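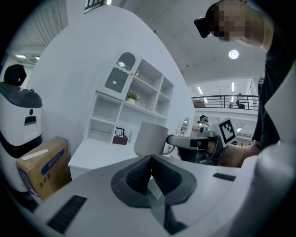 Boxing > Clubs and Travel > Visit to Dincombe

News Fixtures Clubs Reports Contact

Open day at the Sulside boxing gym, Dincombe

I came to Dincombe on the early train in February 2025 with my colleague Ambros Hollenstein, who boxed as an amateur at light-middleweight and wanted to see how the English clubs teach the small ones. The gym stands behind the bus station, on the upper floor of a former bakery. We missed the entrance two times.

The open day started at 11 with the juniors. They did footwork only, along lines of tape on the floor, and the coach Shahla Moradi did not let them put on gloves before the first half hour was over. In my own club at home the children receive gloves in the first minute and then they think of nothing else. I wrote this down.

After the juniors there was light sparring between members of Sulside and visitors from the Gavora club. These were rounds of two minutes with no decision given. The best pair for me were two women at featherweight. The one from Gavora had a very good jab but she brought the hand back low, and in the last round her opponent began to come over the top with the right. Moradi stopped the sparring there and explained it to both of them, loud enough that we on the benches could also learn.

We could then try the pads ourselves. Ambros did three rounds and was quiet for some time after it. I did one. The bags are by Nikzad, a firm I did not know, and they are harder at the bottom than I am used to.

At lunch we spoke with Moradi about money, as one always does in boxing. The club has 227 members, of whom 20 hold a card to compete. Adults pay 7 pounds for an evening and juniors pay less. The rent went up in October, and she told us that the spring show must be sold out or they will have to give up the Friday class. She would like to put her heavyweight on that show, but two opponents have already withdrawn and a third does not answer his telephone.

The afternoon was less interesting for me. A long talk about making weight was held in the changing room, which was too warm, and many of the parents left. What I did like was the advice to weigh the boxer at the same hour each morning and to write it on paper.

For those who want to go: visitors are welcome on training evenings if they telephone before. There is no lift. The café next to the bus station closes at four o'clock, so we ate our cake on the train.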